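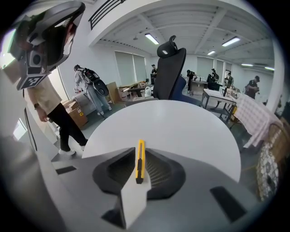 The width channel on gripper two started lying in April, and it took me far too long to believe it. The symptom was a steady reported opening of 19 mm with nothing between the fingers, which I put down to a bad zero and recalibrated away. It came back after lunch. I zeroed it again, it came back again, and by late afternoon I had a day of recordings whose width trace I could not trust. Flat-sided objects hid the problem best. A utility knife with a yellow handle, upright in the jaw against the black ribbed lining, gives you a perfectly believable picture while the number logged next to it is wrong. I had been checking sessions by scrubbing through the video, so I passed all of them.

Some background on how the width is measured on these. The fingers ride on a linkage, and a magnet on the linkage shaft passes over a Hall encoder on a small board inside the housing. The firmware turns the angle into an opening in millimeters through a lookup table, and the table assumes the magnet stays where you glued it. We have been on the Skivton build of the firmware since winter. It has a sanity check, but the check only compares against the mechanical limits. A wrong value inside the legal range sails through.

What I suspected, in order: the zero, the lookup table, the cable, the firmware, the other cable. I swapped the boards between grippers one and two. The fault stayed with the housing, so it was mechanical, and I should have done that swap first. It takes ten minutes.

With the cover off, the magnet looked fine. It looked fine under the magnifier too. Then Tassanee Somboon held the shaft with pliers and turned the magnet with a fingernail. The glue had let go of the shaft but not of the magnet, so it sat in its pocket with enough friction to follow small motions and slip on fast ones. Every hard close pushed the zero a little further. Slow test cycles on the bench, which is what my calibration script runs, never reproduced it.

The extent of the damage: we had 992 episodes from that gripper in the suspect period. I wrote a filter that looks for moments when the fingers are fully closed on nothing and reads off the offset. Where an episode had one such moment near the start and one near the end, and the two agreed, I subtracted the offset and kept it. Where they disagreed, the slip happened somewhere in the middle and I have no honest way to place it. Those are out of the training set. Sandrine Guillot wanted to interpolate and I said no, and we had a fairly long discussion about that, which she may write up on her own page. Her argument was that a policy is not going to notice a millimeter. Mine was that the worst ones were off by a lot more than a millimeter, and on a thin object that is the difference between a grasp and a gap.

We did train one policy on the unfiltered data before any of this came out. It ran on the Mallo arm for a morning. It closed early, short of the object, and stopped there, confident it was holding something. The arm then lifted nothing and carried it to the bin with great care. I logged this as a perception failure. That entry has been corrected.

There is a small safety side to it. The force limit on the powered gripper is scheduled on reported width, so a reading that is too wide selects the wrong row. Nothing was crushed and no fingers were near it, but I don't like having a protective limit hang on a single sensor with a glue joint in it. For now the limit is fixed at the lowest row. Grasps on heavy items are worse and will stay worse until there is a second reading to compare with.

Changes made so far:

Magnets are now pinned and glued. The pin is brass, 2 mm, drilled by hand, and slightly ugly.

The calibration script does fast closes as well as slow ones and compares the zero before and after.

Every recording starts and ends with an empty full close. The check runs on upload and rejects the session if the two differ.

Still open: gripper one has the same glue from the same tube and has shown no slip at all. I have pinned it anyway. I also want to look at shaft finish, as the bad one felt smoother to me, though I have no measurement for that. If anyone has used a knurled shaft in this position without wrecking the concentricity, I would like to hear how.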